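The Round Table Trial

Inese Org had bet Vaher a month of washing-up that a machine could clear a table by the end of September. She was winning, she felt, in every respect except the table.

"It did the cups!" she said, coming down the stairs two at a time. "Ten cups, Vaher. Ten out of ten, and it put them all the same way up."

"Cups are easy," said Vaher. He was eating a pear over his keyboard. "Cups want to be picked up. Give it a bag."

It was the bag that had kept her awake. At Rornel they had spent the whole spring on bags and in the end had quietly gone over to boxes. Inese had been there for that, and had left for Plodus with a drawer full of notes and a feeling that they had stopped one week too soon. A bag had no shape of its own. You put two fingers on it and it became something else, and then you had to think again. Her grandmother could fold one into a triangle the size of a stamp while talking on the phone, and Inese had once sat in that kitchen and made her do it 30 times, slower and slower, until the old woman threw the bag at her.

So the plan was to show it. No more clever sums about plastic, only hands. All that week people at Plodus had taken turns with the gripper, squeezing and lifting and letting go, and every turn went upstairs to Rekari, who fed it to the thing she called the pupil. They had 400 turns by the Tuesday-sized slump that comes in the middle of any long job, and Inese wanted more.

"How many did it get last night?" Vaher asked.

"Bags?"

"Bags."

"It got hold of 110."

"And put in the bin?"

She looked at the ceiling. "It is very good at getting hold of them."

He laughed so hard he had to put the pear down, and she laughed too, because it was wonderful, really, a machine that would pick up a bag and then not want to part with it. A year ago it would have pushed the bag across the table like a cat. Now it pinched, and lifted, and held on. Letting go was the next lesson, that was all. Babies had to learn it as well - her nephew had gone a whole winter without giving anyone back their spoon.

She took the gripper off its hook and went over to the round table.

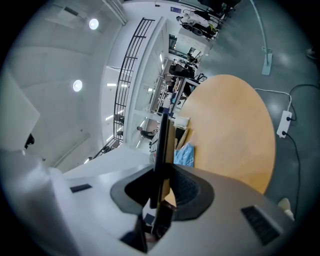 The gripper at the round table, with the blue bag waiting near the edge.

"Slowly," Rekari called. "You always rush the end."

"I know I rush the end."

"The pupil rushes the end too. Where do you think it gets it from?"

Inese stopped with the gripper in the air. She had never thought of it like that. Somewhere in all those turns was her own impatience, the little flick she gave when she was already thinking of the next thing, and the machine had watched it night after night and taken it for part of the job.

She breathed out, brought the fingers down to the bag and closed them. Then she carried it to the bin, stood there like a woman posting a letter she was sure about, and opened them all the way.

"Again," said Rekari.

"Again," said Inese, and went to fetch the bag.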